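Speaker notes - "The Meeting That Ate the Week"
Akash Singhal, for the Besnard office managers' day
Slot after lunch, so keep it moving and don't dim the lights

Opening

Walk on. Don't do the joke about the parking lot. Shaohua did the joke about the parking lot last year and people still bring it up to her, kindly.

Start with the calendar story instead. My first month at Tondora I was invited to a meeting called "Sync." No agenda, no description, just Sync, every week. I went to it for most of a year. When I finally asked the organizer what it was for, she said she had inherited it from the man who had her desk before her. She thought I was the one who needed it.

Pause here. They'll either laugh or look at their phones to see if they have one called Sync. Both are fine.

What I want to talk about is how standing meetings get started, why they don't die, and what we tried at Tondora to kill a few of them. We killed some. A couple came back.
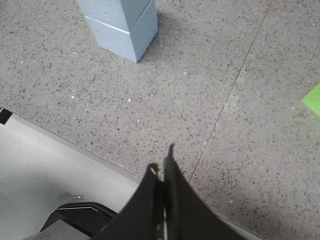

Part one - how they start

Every standing meeting starts as a good idea. Something went wrong, two departments weren't talking, and somebody said "let's just get everyone in a room." That first one is usually useful. People say things. There's a decision. It feels so good that someone clicks "repeat weekly" with no end date.

Ask the room: who here has clicked "no end date"? Put your own hand up first.

Then explain the drift. By the fourth or fifth round the original problem is gone, and the meeting has to find food. It starts eating updates. Updates are the corn syrup of meetings. They go in everything, they fill you up, and an hour later you couldn't say what you had.

Zihan Lu's example from Cletero goes in at this point, she said I could use it. They had a weekly shipping call set up during a bad September when a supplier's labels kept coming off. The labels were fixed in two weeks. The call ran for three more years and acquired a subcommittee. The subcommittee had a logo.

(If short on time, skip the subcommittee. Don't skip the labels.)

Part two - why they don't die

This is the section where I lost the practice audience, so slow down.

Canceling a meeting sounds rude. It says to the people in it that what they talk about doesn't matter, and at least one of them has built a slide template. So people do the polite thing, which is to stop listening and keep attending. I've done it. I once unmuted to say "no updates from me" and found out I was in the wrong call. They thanked me and moved on to the next person.

Let that one breathe.

The other reason is that meetings are evidence. If you manage people and your calendar is empty, you look like you've been let go and the paperwork is late. A full calendar looks like work from across the room. Shengli Jia used to block out time on his as "Regional" and go for a walk. He was promoted. I don't say the two are connected, but I have thought about it on walks of my own.

Mention cost, but briefly, since they've all seen the slide with the dollar signs. Our own count was 544 hours in one quarter, on meetings where the notes recorded no decision at all. I don't turn that into money. Money makes people argue about the hourly rate, and then you have a meeting about the hourly rate.

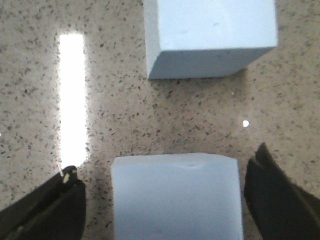 Part three - what we tried

First try was the meeting-free Friday. Everyone loved it. All the Friday meetings moved to Thursday, and Thursday became a place you went to suffer. We gave it up before the summer.

Second try was the agenda rule: no agenda, no meeting. Good rule on paper. Within two weeks every invitation had an agenda that read "1. Discuss. 2. Next steps." Anqi Fan printed the best ones and hung them in the kitchen. (Point at Anqi if she came. She'll hate it.)

Third try is the one I'd stand behind. We gave every repeating meeting an end date, 90 days out. When it ran out, it vanished from the calendar by itself. Anyone who wanted it back had to write the invitation again from scratch, with one sentence saying what would go wrong without it.

Stress this: we didn't cancel anything. That was the whole trick. Nobody had to be rude to a slide template.

What happened: more than half never came back, and for most of those we got no complaints. One got a complaint from a person who hadn't attended in a year but liked knowing it was there. The budget review came back with a very good sentence. Sync came back too. The sentence was "People would miss it." I go on Tuesdays.

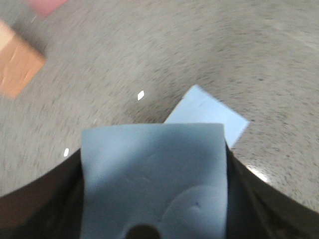
Questions they will ask

"What about one-on-ones?" Leave them alone. They're the only meetings on most people's calendars where somebody asks how you are and waits.

"What if my boss owns the bad meeting?" Don't pretend to know. Say that the end date works best when it's a setting in the calendar system and has no person's name on it. The people at Brekeo got their IT desk to make it the default and blamed the software update. I admire them very much.

"Do you have a template for this?" Yes, sign-up sheet by the door. It's one page. Please don't call a meeting to roll it out.

Finish on time. Leave the last slide up with the email address. If the next speaker is late, do the parking lot joke.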